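Went to the Skudero open day in March with 18 questions on a sheet and came home with 7 answered. Sofia Gkikas wants a folding cell in next year's budget. I'm not convinced.
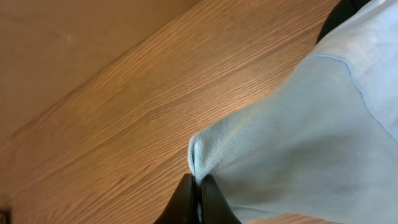
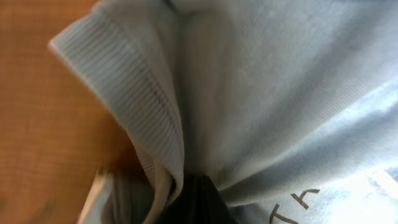
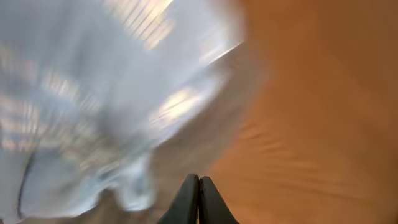

Price was the thing I couldn't pin down. Gerasimos Spanos quoted the arm alone, then "up to 6 weeks" for setup, billed separately. Our work is mostly knits, so I asked what happens when a pale blue piece with a seam is pinched at one edge and the rest slumps on the table. He said to send samples. Spare fingers are extra too.

I'd hold the money until Dumlow has quoted as well.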